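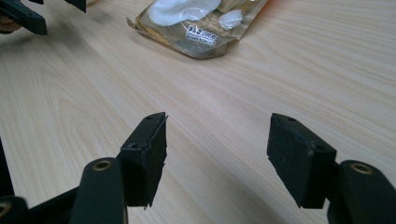
About Dondgate

Can a machine do your chores yet? Mostly, no. We've been asking since Consuelo Sepúlveda and Delali Sowah rented 2 benches in October and promised their families a robot that folds towels. Their families still fold the towels.

Dondgate tests automation on small, dull jobs: opening packets, sorting odds and ends, clearing a table, packing an order on the shop floor. We show the work by hand with grippers first, then see how much of it a machine has picked up. Some colours of plastic bag remain undefeated.

There are 5 of us. Pauline Hartley runs the trials and writes the reports, including the unflattering ones. Chidubem Iyamu replaces foam pads and has opinions about glue. Fulgencio Miranda answers the phone.

To date we've logged 2288 attempts across 18 chores. If you're a manufacturer hoping for a favourable result, please read a few of the old reports before you ring.

Page updated 2021-04-11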